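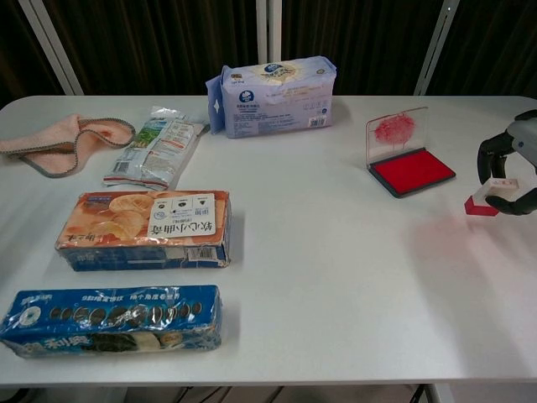 The shared table at Allingate

The night train from Storotbridge gets into Allingate a little before six in the morning, which is a terrible hour to arrive anywhere, and yet I have come to love it. I first rode it in June, years ago, when I had more patience than money, and I have gone back most summers to sit up with strangers, eat whatever is on offer and watch the fields turn gray and then green.

People who love trains will tell you about the engines, and they are welcome to them. What I love is the food, by which I mean the food that passengers bring. There was once a proper dining car on this line, with 2 sittings and a printed menu, and older riders still talk about the plum dumplings. The car was taken off when the timetable was cut, and for a while there was only a cart with coffee and some very tired sandwiches. So people packed their own supper, the way their grandparents had, and somewhere past the Mulder viaduct they began to hand it around.

On my last trip, the woman across from me had a whole cold chicken, already jointed, and a jar of pickled beets that she opened with great ceremony over a dish towel. The young couple by the door had brought chips and a bag of cherries. I had a seed cake, baked the night before and a bit dry at the edges (my oven runs hot, and I never learn), and I was ashamed of it right up until it was gone.

There are manners to all this, though they aren't written down anywhere. You offer before you eat. You take a small piece first, even if you are starving, and you accept the second piece only when it is pressed on you. Fish is frowned upon after dark – smoked fish especially – but boiled eggs are forgiven if somebody cracks the window. And you bring more napkins than you think you need, as the beets will find your sleeve sooner or later.

The trip is 144 miles and takes far longer than it should, with a long wait at Vustimis while the mail is loaded. I used to grumble about that wait. Now I get down and walk the platform with everyone else, breathing in the cut hay and listening to someone's radio through an open door, and I climb back on hungry again.

A seat costs 59 in the local money and a berth costs 80, and I would urge you to take the seat, at least once. The berths are clean and quiet and you will sleep beautifully, but you will wake up in Allingate having met hardly a soul. Pack a cake. Cut it before you leave home, too, for the knives on board are plastic and they snap.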